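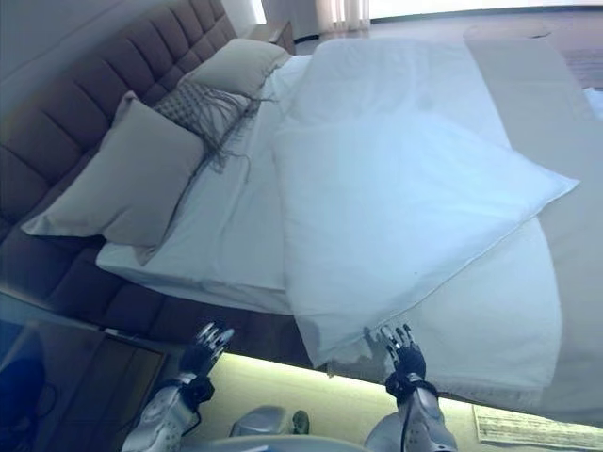

Bed with a white duvet and a fringed gray cushion

How to plan playing time for a youth soccer team
By Irén Szekeres

Most complaints I get as a coach are about minutes. Parents count them, players count them, and if the coach doesn't count them too, the argument goes to whoever remembers the last game best. I coach the under-13s at Botport and have used the same simple plan for several seasons. It takes one sheet of paper and a watch.

What you need
A squad list
A pencil and a printed grid
A watch or phone with a countdown timer
An assistant or parent to call the changes

Step 1: Work out the minutes you have

Multiply the length of the game by the number of field positions. We play 60 minutes with ten field players and a goalkeeper, so there are 600 field minutes to share in a game, or 300 in each half. Leave the goalkeeper out of the sum. I cover that position further down.

Divide by the number of field players you expect. With 15, the fair share is 40 minutes each. Write that number at the top of the sheet before you think about positions or the opponent.

Step 2: Split each half into blocks

Three blocks of ten minutes per half works well for us. Shorter blocks mean too many changes, and players come off just as they get into the game. Longer blocks leave someone standing on the sideline in December for most of a half, which they will remember.

If your league only allows changes at stoppages, plan for the first stoppage after the block ends. It evens out over a few games. Check the rule on returning players as well. This plan needs a league where a player who comes off can go back on.

Step 3: Put the players in groups

With 15 field players, make three groups of five. Each group rests for one block in each half, so everyone plays 20 minutes before the break and 20 after.

Don't put all your defenders in one group. A good group has a defender or 2, a couple of midfielders and a forward, so the shape holds up when they go off together. Keep players apart if they only play well next to each other, because one of them will have to learn to manage without the other. I usually change the groups every third or fourth game.

Step 4: Fill in the grid

Names go down the side and blocks go across the top. Put the position in each box, or a dash for a rest. Then check two things: every column should have ten positions filled, and every row should have two dashes. If a column is wrong, fix it at home. It is very hard to do with a referee waiting.

Switch the order of rests between halves. The group that rests first in the first half can rest last in the second. Also keep a note of who started, as some players care more about starting than about total minutes.

Step 5: Have a plan for missing players

Someone will be sick on the morning of the game. With 14 field players, four rest in each block. Over the whole game that gives you 24 rests, so ten players rest twice and four rest only once. Pick the four who are furthest behind on the season total. Don't pick the four best players, even if the game is tight. The others notice.

I make a second grid for this at the same time as the first. For an away game at Borbély last season I had not done it, and I spent the warm-up rubbing out names on the hood of my car.

Step 6: Keep a season total

After each game, add the minutes to a running list. After 12 full games, a player who has been at every one should be close to 480. One of ours was on 474 at that point, and I left it alone. A gap of one full game or more is worth fixing. Give that player an extra block in each of the next few games – it draws less attention than one long run.

Count absences separately. A player who missed three games for a family trip is not owed those minutes, and it helps to say so at the preseason meeting.

Goalkeepers

If you have one regular goalkeeper, that player gets the full 60 minutes and stays off the grid. If you have two who share the job, change at halftime and give the other one a field place for that half. You then have one field name that changes at the break, so write both names on the same row.

Tournaments

Short games need a different plan. At the Tiven tournament the games are too short for three blocks a half, so I treat the whole day as one long game and spread the rests across it. A player may sit out much of one game and play all of the next. Tell the players this in the morning, and show them the sheet.

When to break the plan

Injuries come first, then anyone who is upset or worn out. I don't break it for the score. We were a goal down against Brurell with one block left, and two of our quickest forwards were due a rest. They rested. We lost, there were some questions in the parking lot, and I showed the parents the grid.

Keep the old sheets until the end of the season. Mine live in a plastic sleeve in the ball bag.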